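Drirnix G2 Two-Finger Gripper
Product page -- last revised Dec 27, 2022

The Drirnix G2 is an electric parallel gripper for light arms. It is made for small parts, foam samples, boxes and other things which do not need a strong grip. We sell it alone, or as a pair for stations with two arms.

Main data
Maximum opening: 108 mm
Supply: 24 V DC
Grip force: adjustable, in steps of one percent from 0 to 100
Fingers: straight or tapered tip, changed with 2 screws
Control: Kang controller, or your own controller over serial line
Housing: open type, black

What is in the box
One gripper, one pair of tapered fingers, one pair of straight fingers, a coiled cable, a mounting ring and the printed setup sheet. The wrist camera is ordered separately (see Options).

How we compared it
Before we put a gripper in the catalog we use it in our own shop in Avside for some weeks. For the G2 this was done by Alfredo Umali, who also writes most of our setup sheets. He compared it with the Eveck slim gripper, which many of our customers have already. Both were used with the same arms, the same controller and the same list of tasks: pick a foam cube, bring it over the edge of a bin, set it down, open, go back.

The work surface has a grid of blue tape. Alfredo writes the start cell of each part in his notes, so that another person can repeat the same pick later.
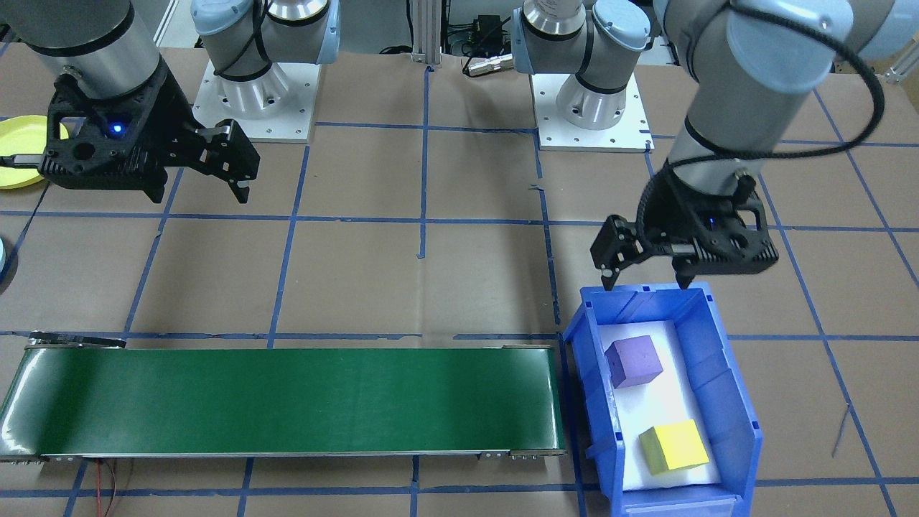
Two arms over the taped surface, with the conveyor and the blue bin.

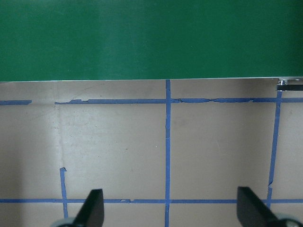 In these tasks the G2 was slower to close than the Eveck, and the difference is easy to notice when you stand next to it. On the other side, it was more gentle with soft foam. With the Eveck we had to lower the force for every new kind of foam, and with the G2 we kept one setting from the first task to the last one. For hard parts with a smooth surface we still prefer the Eveck, and we say so to customers who call.

The open housing makes the gripper lighter, but please do not use it where there is a lot of dust. We have no sealed version at this time. One is planned for March.

Wrist camera
The camera sits close to the fingers and looks along them. Please think about this before you order: when the fingers are wide open you have a good view of the surface between them, but a large part held in the grip will cover much of the picture. For bin work we advise to use also a fixed camera. Nestor Buenaventura made the camera bracket and can change the angle of it on request -- write the wanted angle in your order.

Cable
Leave enough loop at the wrist. If the cable is pulled tight on the last joint, the plug can come out after many turns. The coiled cable is around 2 cm thick when it is not stretched, so check that it passes beside your bracket.

Options
Wrist camera with bracket
Soft finger covers
Second mounting ring
Adapter plate for Eveck screw pattern

Orders and questions
Use the form on the contact page and tell us the model of your arm. If you have the Kang controller already, give us also the firmware version, and we will send the correct settings file together with the gripper.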